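3.2 The tabletop

I want to spend a little time on the table itself, because when I started this study I didn't think it would matter, and then it took up most of August. My plan was to ask people how they look after the surfaces they eat and work on. I figured they'd talk about cleaning products. What I got was a lot of talk about wood!

All the home visits used the same kind of prompt. I'd sit down with someone at a pine table and ask them to tell me which parts of it they knew. Not which parts they liked, just which ones they could find with their eyes shut. Frida Kvaran, who did the Stokov visits with me, came up with that wording on a Monday morning and we never changed it (I tried a fancier version once and people just stared at me).

Knots came up over and over. They're handy landmarks on a pale board, where most of the grain runs the same way and one strip looks a lot like the next. Figure 4 has the sort of surface I mean, pine strips laid side by side with short lengths joined end to end. The long slanting knot near the middle is just what people would put a finger on and say "my cup goes there." 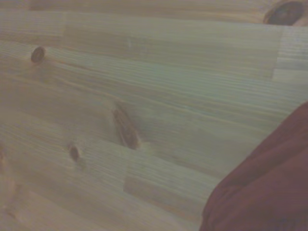
Figure 4. Pine surface with knots and visible seams between strips.

Seams got a cooler reception. Of the 130 people we talked to, 21 brought them up without being asked, and most of those were worried about crumbs or spilled milk getting in. Amândio Rocha, who coded the Shemweta interviews, wanted to file all of this under "hygiene," and I wanted it under "age," as so many people talked about seams the way they talk about wrinkles. We went back and forth for days and ended up giving it both codes. I still think I was right, but his reading does fit the parents of small kids better than mine does.

The color steps between strips were a different story. A few people loved them and called the wood lively. Others said a table made of short pieces felt like a cheaper table, and one woman in Cuva told me she'd put a cloth over hers for years until her son asked why they owned a table at all. She takes the cloth off on weekends now.

I should say that we only asked about bare or lightly finished pine. Darker woods and painted tops are in Nele Harms's part of the project, and her people seem to talk much more about scratches. I've left those interviews out of this section and come back to them in 3.4, next to the notes on oiling.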